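Wenley House
Kitchen meeting, held in the ground floor kitchen, Saturday, 10.30am

Present: Elsie Katene (chair), Tyra Fagerlund (minutes), both first floor rooms, the garden room, the attic (from item 3)
Apologies: second floor front, who sent a note

1. Minutes of the last meeting

Agreed, with one change. The last minutes said the house had "resolved the question of the draining rack". The garden room asked what the resolution was. It could not be found in the minutes or remembered by anyone present. The word "resolved" is changed to "discussed".

2. Matters arising

2.1 Fridge shelves. Labels were put on in June. Two have come off in the cold. Elsie thinks the labels have helped. The minute-taker would like it noted that the same milk argument took place on the same shelf last week.

2.2 Oven. The agents at Broseck have now replied to the email about the oven door. They say it is "on the list". Elsie asked them which list and how long it is. No answer yet.

2.3 Tin opener. Found, in the drawer it belongs in.

3. The table

Elsie opened by saying the table has stopped being a table and become a shelf with chairs round it. There was some agreement. The back of it is where boxes go when they have been brought in and nobody has decided where they live. At present that means the light blue box of probiotics, the dark blue and gold one behind it, a navy one, and the white and blue one on the left, with the round glass tray fitted in wherever it will go.

First floor back said the boxes had been put there for an afternoon. Asked which afternoon, first floor back said it was a while ago.

The garden room proposed that anything left on the table overnight should go into a crate under the stairs. The minute-taker pointed out that the house already has a crate under the stairs, set up for this exact purpose last year, and that it is full of things that were left on the table overnight. The proposal was then changed to emptying the crate first. Carried, though without much conviction. The attic arrived during the vote and voted in favour before hearing what it was.

The roses in the white square vase are to stay. The attic felt they should go on the windowsill, out of the way of elbows. Elsie said that the windowsill gets all the afternoon sun and that roses are on a table so that people can look at them while they eat. She was firm about this and the attic did not press it. Whoever tops up the vase should take it to the sink instead of bringing a jug to the table. The last jug of water went over the bread.
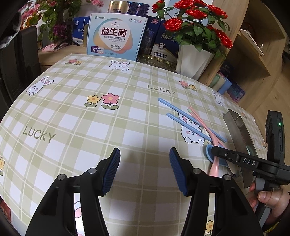 On the cloth itself, opinion was divided. The rabbits have their supporters, chiefly the garden room, who likes them and likes the flowers and would be sorry to see them replaced with something plain. First floor front said it is hard to have a serious conversation over a rabbit and the word LUCKY. Elsie asked how many serious conversations first floor front had planned.

A more practical complaint is that cutlery gets put down straight on the cloth while the tray is being washed, and then stays there. Once that has happened it is anyone's guess whether a spoon is clean. Some people put it back in the tray on trust. Others wash it again. The minute-taker belongs to the second group and recommends it.

Agreed: the rabbit cloth stays until it wears out. It is to be wiped after every meal and washed once a fortnight. The garden room will do the washing, having spoken up for it.

4. Cutlery

4.1 How it is sorted. This item was carried over from the last two meetings and took longer than the rest put together.

Elsie had brought a written suggestion, which was that each colour should go in the tray together: pink with pink, light blue with light blue, green with green. She said that it would look better and that people would be able to find a matching pair of chopsticks without tipping everything out.

First floor front, who does most of the cooking during the week, does not care what colour anything is and would like chopsticks on one side and spoons on the other. This was described as the only system that has ever worked in any kitchen. The minute-taker asked for evidence. First floor front offered a previous flat in Cleltum. Elsie asked what had happened to the spoons there and was told they were always going missing, but for other reasons.

The attic suggested a jar. We have been through the jar before. Chopsticks stand up well in a jar and short spoons sink to the bottom, where they sit in whatever water has run down. The attic accepted this and then suggested two jars.

Second floor front's note was read out at this point. It said, in full, "Whatever you decide, please decide it." The meeting found this a little sharp.

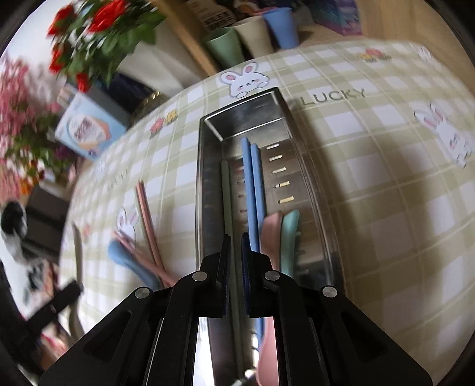 Whatever is chosen has to fit a long tray with no dividers in it, and Elsie's suggestion is weakest here. Things put in side by side will lie side by side until the tray is picked up, and then they slide about as they please. The garden room had looked into dividers. There is a set of clip-in ones at the kitchen shop in Cleltum, said in the leaflet to "transform the way you store". The minute-taker has read a good many leaflets and asked whether they would stay clipped in. The garden room did not know. Elsie asked whether they would cover the slots in the bottom of the tray, which are the main reason for having a tray of that kind. The garden room did not know that either, and will find out.

Elsie then put both systems to a vote. Two for colours, two for chopsticks and spoons, the attic undecided, and the chair unwilling to use a casting vote on her own proposal. It was agreed to try chopsticks on the left and spoons on the right for a month, with people welcome to match colours inside that if they feel like it. Both sides described this as their idea.

The minute-taker's forecast, recorded at her own request, is that it will last until the first evening when somebody is tired.

4.2 Drying. It was pointed out, not for the first time, that the slots let water out only if there is somewhere for it to go. A tray set down flat on the tablecloth drains into the tablecloth. It should stand on the rack by the sink until what is in it is dry, and only then go to the table. First floor back asked whether a folded tea towel underneath would do. The general view was that it would do for one evening and would then be a damp tea towel that lived there.

4.3 Odd ones. There was a short exchange about chopsticks that have lost their partners. First floor front is happy to eat with one green and one blue. Elsie finds it puts her off her food. Before anything is bought, everyone is to look in their own room. The attic was asked to look particularly carefully and took it well.

4.4 Buying more. The garden room had priced a new set at Wuisan, in packs of 100 pairs, plain, and much cheaper per pair than the coloured ones. Elsie asked what six people would do with them. The garden room mentioned parties. The last party was 14 people and, as far as anyone can recall, pizza. Not agreed.

5. Money

The kitchen fund stands at £363. This surprised several people, pleasantly, and there followed a number of ideas for spending it. First floor back would like a rice cooker with a timer. The attic would like a better kettle. The garden room mentioned the dividers again.

Elsie reminded the meeting that the oven door may yet turn out to be ours to pay for, depending on how Broseck read the tenancy, and suggested keeping £200 back until they say so in writing. The attic thought that was gloomy. The minute-taker thought it was low. Agreed at £200.

The rice cooker is to be looked at next time. First floor back should bring a price, the size of the thing, and a view on where it would stand, given item 3.

6. Washing-up rota

The present rota has been on the wall since spring. Asked who had followed it in the past week, three people said they had, "more or less". Elsie asked for a show of hands for more and a show of hands for less, and withdrew the question after some grumbling.

A phone app was suggested. It would send everyone a reminder on their evening. The minute-taker said that everybody present already knows when it is their evening, and that the trouble comes between knowing and standing up. First floor front has used one before and found that people learnt to swipe it away very quickly. No decision. The paper rota stays up, and the attic will write it out again without the names of two people who have moved out.

7. Any other business

7.1 The garden room asked whether the product boxes could at least be stood in height order while they are waiting to be dealt with. Elsie said that tidying them would only make them look as if they belonged there.

7.2 First floor front has once again found a fork in the compost. No one owned up to it.

7.3 The drawer that sticks still sticks. The attic has some candle wax and will have a go.

Actions

Crate under the stairs to be emptied: first floor back, with the attic
Boxes on the table to be moved: whoever brought them in. Anything left after next weekend goes in the crate
Tablecloth: garden room
Dividers, whether they stay put and whether they block the slots: garden room
Broseck, oven door, third email: Elsie Katene
Rice cooker price and measurements: first floor back
Rota to be rewritten: the attic
Rooms to be searched for chopsticks: everyone

Next meeting in four weeks, same time, in the kitchen. Elsie will bring biscuits. The meeting closed at 11.50am, and first floor front asked for the table to be cleared for lunch.

Minutes taken by Tyra Fagerlund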